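Dresance Community Workroom, Buvville
Progress report to the Kongkaew Fund
Wednesday, February 11, 2026

Dear friends at the Fund,

It is a pleasure to write to you again, and a bigger pleasure to have some furniture to write about! When we last reported, in December, the back room was still mostly boxes. Since then we have put in the new worktables, hung the curtains and started on the power supply, and we have spent 3897 of the equipment money so far.
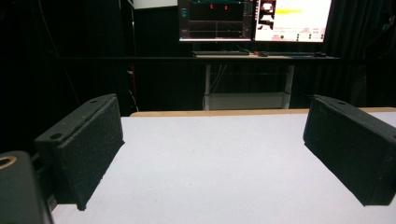
The worktables were the item we went back and forth on the longest. Our members wanted something they could spread a whole sewing pattern or a dismantled lamp across, and they wanted it pale, so that a dropped screw or needle shows up. We settled on the very pale matte top with a thin strip of light tan wood along the far edge, and people keep telling us how much they like that bit of wood – it makes the place feel less like an office. Over 60 members have now booked time at them.

Power has gone more slowly. The wall sockets are all on one side of the room, and the Funar repair evenings need irons and chargers going at the same time. For now we are using power strips on the tabletops, and we would like to fix them down properly before spring.
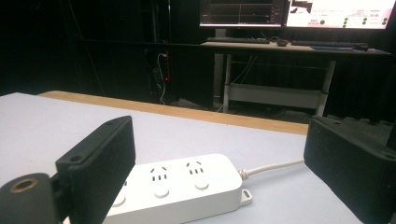
White power strip on one of the worktables, with the computer desk behind.

We still have 10 strips to mount and a cable cover to choose. The next repair evening already has 41 names on the list, and you would be very welcome to come along.

With warm thanks,
The Dresance workroom team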